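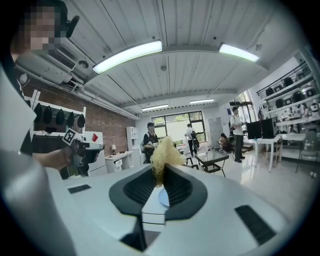 Fibre at breakfast: speaker notes
Liltham Community Health Evening, September 26, 2025

Opening (2 min)
Thank the Liltham centre for the room. Ask for a show of hands: who had breakfast today, who had toast, who had porridge. Leave the coffee drinkers alone for now.

Slide 1 – Why breakfast
Most of us repeat the same breakfast all week, so one change there carries through. Fibre slows digestion and keeps you full until lunch. Soluble fibre, the kind in oats and barley, can help lower LDL cholesterol. Mention constipation here and keep going, people will come up about it at the break.

Slide 2 – The Wameck group
We ran a food diary with 38 people at Wameck. Of those, 17 ate white toast or nothing on most mornings. They were asked to swap in oats or wholegrain bread and change nothing else. Say clearly that this was a diary exercise and we did not take bloods.

Slide 3 – Reading the label
Use the per 100 g column, as serving sizes differ between boxes. Pass around the two empty cereal packets. Point out where sugar sits in the ingredients list. "Multigrain" does not always mean wholegrain.

Slide 4 – Going slowly
Add a little at a time over a couple of weeks and drink more water. Anyone with a bowel condition, or on regular medication, should talk to their doctor or pharmacist first – say this twice.

Questions
Likely ones: psyllium, gluten-free oats, what to give kids. Handouts are on the table by the door, 36 copies. The Grurnon talk is the same slides with the label section moved to the end.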